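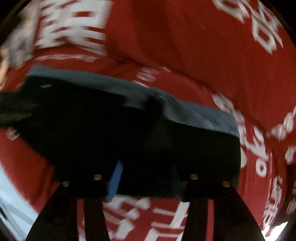 Red cloth task, the gripper in front of the fabric. Much motion blur.

July, 11 at night

I finished sorting the cloth recordings this evening. We have 824 in total, and after my check 239 of them go in the group I call "fast", where the white characters on the red fabric are streaked and one can't read them. My first wish was to delete this whole group. Shahla said to wait and train with both sets before I decide, and I am glad I listened to her.

The result came after dinner. The policy trained without the fast group failed 16 times in the folding test. With the fast group kept in, it failed 10 times. I did not expect this direction. My idea is that the blurred pictures teach the model something about the moments when the hand moves quickly, but this is only an idea and I have no proof for it yet. The test was also small, and I ran it only with one colour of cloth.

Muireann asked if the order of the trials was random. It was not, I ran all of one policy first and then the other. She is right that this is a weakness. The light in the Plarnell room changes a lot in the afternoon, so I must repeat everything with mixed order.

I wrote to Hosseinzadeh for two more days on the arm. No answer so far.

To do: rename the folders, fix the time stamps in the second batch, buy a grey cloth for comparison. Also call Mum, I forgot again.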